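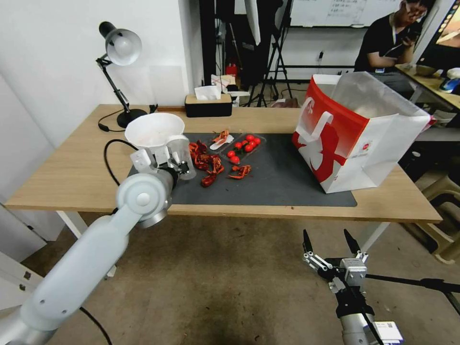

334

Last updated: March

Search this book Go

CHAPTER 4
Clearing a Table with Two Arms

4.1 Purpose of the build

The earlier chapters dealt with a single arm fixed to a bench. The present chapter extends that work to a pair of arms, built in a shared workshop and set to clear a table after a meal. The reader is assumed to have completed the Tufa controller and to have tested both grippers separately.

Clearing a table is a demanding task for a home-built machine. Shells are irregular and slide over one another. Cherry tomatoes roll and bruise. A drinks can offers a hard, smooth surface, while a paper carrier bag gives way as soon as it is pressed. No single gripping force will serve for all of these, and the force limits must be set item by item.

4.2 The Dododstead arrangement

The layout followed here was developed at the Dododstead workshop. A dark mat marks the working area, and the bag for waste stands at the right-hand side of the table. The two grippers need not be of the same pattern, provided that each is entered correctly in the Flerkach settings file.
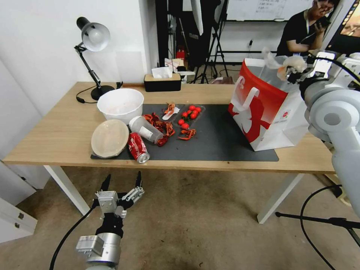
Fig. 4.2 One gripper at the mouth of the bag; the second held low, fingers apart.

Entry into the bag requires particular care. The fingers should descend slowly and stop before the wrist meets the rim. Where an inner bag is fitted, thin film may gather about the fingers, and the opening movement should be kept short. Cables must be given enough slack for the full reach of the arm.

Readers using the Porkov joint set should fit part 1428 at the wrist before attempting the exercises in section 4.3.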